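The Folding Fund

Marlene Hiebert had been promised a machine that could fold a shirt, and what she had so far was a planner that could fold one shirt, the grey one, if somebody laid it out flat first.

"It generalises," said Lorne Turcotte over the phone from Gamesside.

"To what?"

"To other grey shirts, in principle."

She wrote that down. She had been reviewing software for Zacharias long enough to know that the words "in principle" cost money, and she liked to keep a tally in the margin of her notebook. It stood at 22 since the contract was signed.

The new idea was that the planner should stop planning. Brittany Cloutier had explained it to her twice, drawing boxes on the back of a delivery note. In the old version one box found the collar, another box worked out where the sleeves must be, and a third box told the arms what to do. When the first box was wrong, the other two carried on with great confidence. In the new version there was a single box. You fed it hours of a person folding clothes, and it learned to go from what the cameras saw to where the fingers ought to move.

"And when the single box is wrong?" Marlene had asked.

"Then we collect more shirts," said Brittany.

So on 2 July 2024 Marlene took the bus out to Cumham, where Lenuța Văduva was folding clothes on a bed.
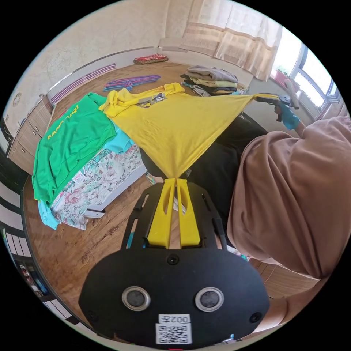 What does the software learn from a person folding a shirt?
It learns to match what the cameras see with how the grippers move and when they open or close, so that it can choose a similar movement when it meets a similar heap of cloth.

Marlene had copied those two lines from the Zandari handbook on the bus, and now underlined the word "similar" both times.

Lenuța paid her no attention at all. She pinched, pulled the cloth tight on the slant, and let it down again. Her shoulders were doing most of it. Marlene had folded shirts for fifty years and had never once watched her own shoulders.

"Do you always start from that corner?" she asked.

"No."

"Why that one this time?"

Lenuța thought about it. "It was nearer."

Marlene looked round for somebody to tell. As far as she could see, this was the whole trouble. The box would get the corner and it would get the pull, and it would have to guess at "nearer", and at whatever else had gone through the woman's head while she was thinking about her lunch. Perhaps it would guess well. Brittany said they did, these days, given enough to go on. There were 157 folds in the first batch, and the training run at Zandari wanted 3,000.

"Who checks them?" Marlene asked.

"Liette," said Lenuța.

Liette Fortin was in the kitchen with a laptop balanced on the bread bin. She was playing back the tracks, two coloured lines wandering about in an empty grey space, one for each hand. Every so often the left line jumped sideways by the width of a door and came back.

"What's that?" said Marlene.

"Tracking slipped."

"And if you left it in?"

"It'd think that's part of folding." Liette pressed a key and the whole fold vanished from the list. "I've thrown out 16 since breakfast. Lorne says the model can average over a few bad ones."

"Does he say in principle?"

Liette laughed, which Marlene had not expected, and she went back to the bedroom feeling slightly better about the afternoon.

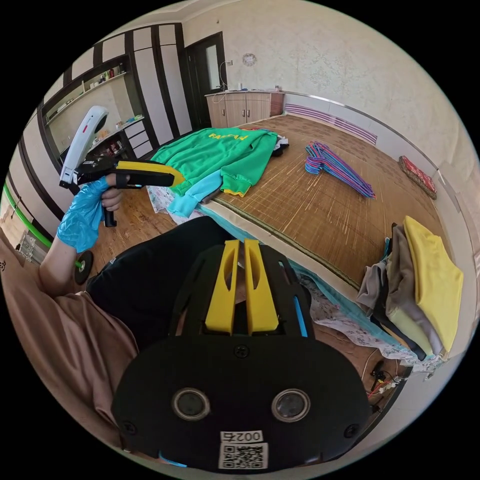
Between shirts at Cumham, with the hangers still to be dealt with.

"Does it learn the hangers as well?" Marlene asked.

"Not yet," said Lenuța. "September."

Marlene turned to a clean page. She had come meaning to write that the thing would not work, and she found she could not write that. Nor could she write what Lorne wanted, a sentence with "robust" in it. She put down the number of folds, the number thrown out, and the fact that every one so far had been made by the same pair of hands. Then she asked whether anyone had tried the software on a shirt turned inside out.

"Ask Brittany," said Lenuța.

Marlene rang her from the bus stop. There was a long pause on the line, with typing in it.

"In principle," said Brittany.

Marlene found her pencil and made it 23.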